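Fruit Bowl Rescue: Keeping Apples and Bananas Happy Through the Warm Months
Posted by Noeline Sutcliffe

I love fruit season! Come December my kitchen bench in Quinlan fairly groans with the stuff, and for years I lost half of it to brown spots and those maddening little vinegar flies. A few small changes fixed nearly all of it, and none of them cost more than a cup of tea.

Start by splitting things up. Apples give off a gas (ethylene, if you want the proper name) that hurries everything else along, and bananas are nearly as bad. Give each its own basket, at opposite ends of the bench if you've got the room. Woven ones are my favourite, as the air gets in from the sides as well as the top.

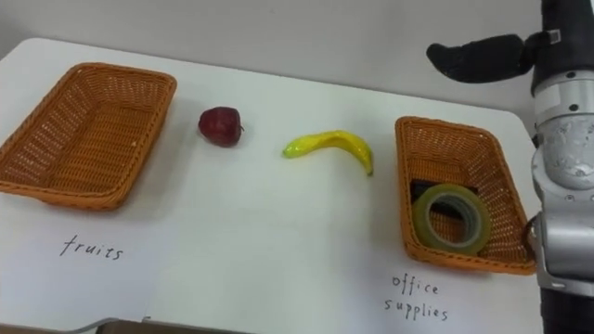
A red apple, a yellow banana and two woven baskets.

Plastic weave is brilliant for this job, by the way. You can take it to the laundry tub, give it a good going over with warm soapy water and an old toothbrush, and stand it in the sun until it's bone dry. Real cane hates a soaking, so wipe that with a damp cloth and a drop of white vinegar.

Now, bananas! Wrap the stem end of the bunch snugly in a bit of cling film and change it whenever you pull one off. Mine last up to 2 days longer that way. My neighbour Nelly Arango hangs hers from a cup hook under the cupboard and swears by it, and I must say they don't get those flat bruised patches underneath.

Got a hard avocado or a stubborn kiwifruit? Pop it in a paper bag with a ripe apple, fold the top over and check it every morning. Magic.

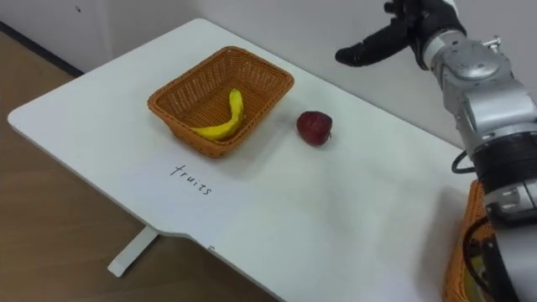
While the baskets are drying, do the bench too. Crumbs and sticky juice collect along the back where it meets the wall, and that's where the flies get their dinner. An old ruler with a damp sock pulled over it slides in beautifully. For the flies themselves, put a splash of apple cider vinegar and one drop of dish soap in a jar lid and leave it out for the night.

And don't bin the bananas that got away from you! Peel them, break them into chunks and freeze them flat on a tray for 30 minutes before you bag them up, so they don't weld themselves into a brick. They're gorgeous in muffins, and I'll put my banana and ginger loaf up next.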